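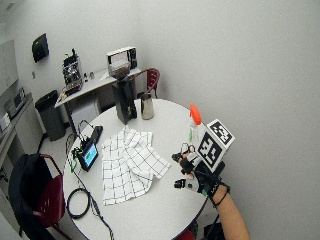

Yiğit Bayram demande si le cube du gant perd vraiment sa pose ou si c'est le recalage temporel qui lâche, parce que chez lui les deux pannes donnent la même courbe en dents de scie.

Bonne question, et on a enfin de quoi répondre ! C'est bien la pose. Le décalage entre les capteurs de doigts et la caméra fixe reste stable sur toute la session, je l'ai vérifié avant de toucher à quoi que ce soit d'autre.

Ticket : sauts d'orientation du cube pendant le pliage de serviette
Projet : Nomby, capture de la main pour l'apprentissage par démonstration
Module : Flirumier, suivi des marqueurs
Ouvert par : Delali Sarpong
Date : 30 juil. 2023
État : correctif en test

Symptôme
Sur les démonstrations de pliage, l'orientation du poignet bascule d'un coup puis revient. La position, elle, bouge à peine. La politique apprise recopie fidèlement le défaut : en simulation, la pince pivote au-dessus du tissu avant de se refermer. Les démonstrations de versement, enregistrées avec le même gant, n'ont rien.

Premier essai, sans effet
Recalibration complète de la caméra, puis nouvelle mesure de la transformation entre le cube et le dos de la main. L'erreur de reprojection baisse un peu, les sauts restent exactement aux mêmes endroits.

Deuxième essai, instructif
J'ai rejoué l'enregistrement en affichant tous les quadrilatères candidats, même ceux que le décodeur rejette. Et là, surprise : la serviette blanche à quadrillage noir en produit des quantités dès qu'elle est un peu froissée. Presque tous sont éliminés au décodage, mais quand la main descend tout près du tissu, il arrive qu'une ligne du quadrillage se colle au bord d'un marqueur et tire un coin de quelques pixels. Il n'en faut pas plus pour que le solveur parte sur la mauvaise des deux solutions planes.

Leanne Haslam : Tu as combien d'images touchées ? Si c'est marginal, on filtre et on garde la session.

Delali Sarpong : 287 images avec un saut franc, réparties sur 4 démonstrations. Je préfère corriger que filtrer, les sauts tombent presque tous au moment de la saisie du tissu et c'est le passage qu'on veut apprendre.

Correctif en test
- Pose calculée sur l'ensemble du cube quand au moins 2 faces sont décodées, au lieu d'une moyenne des poses face par face.
- Avec une seule face, on calcule les 2 solutions et on garde la plus proche de l'orientation prédite par l'image précédente.
- Affinage des coins sur une fenêtre plus petite, pour que le quadrillage n'y entre plus.
- Si aucune face n'est décodée, la pose est marquée comme absente. Avant, on interpolait en silence, et je suis ravie de voir disparaître ce comportement.

Résultat provisoire : sur la démonstration la plus abîmée, la courbe de rotation est redevenue lisse, y compris pendant la saisie. C'est un vrai plaisir à regarder après une semaine de dents de scie. Reste un léger tremblement quand une face est vue très en biais - je soupçonne la pondération, pas la détection.

Yavuz Eren : Pense à tester aussi avec un tissu uni, même table, même éclairage. Sinon on ne saura pas quelle part revient au quadrillage.

Delali Sarpong : Prévu. En revanche je garde la serviette quadrillée dans le jeu de données, elle met le suivi à l'épreuve bien mieux que notre mire.

Yiğit Bayram : Parfait, je relance de mon côté avec la branche de test. Mes enregistrements de décembre ont le même défaut, je te dirai si la version à deux faces les récupère.

À faire
Relancer l'entraînement sur les poses recalculées, comparer les trajectoires de la pince, ajouter au rapport de session le nombre de faces décodées par image. Gönül Kurtuluş relit la fusion des poses avant intégration.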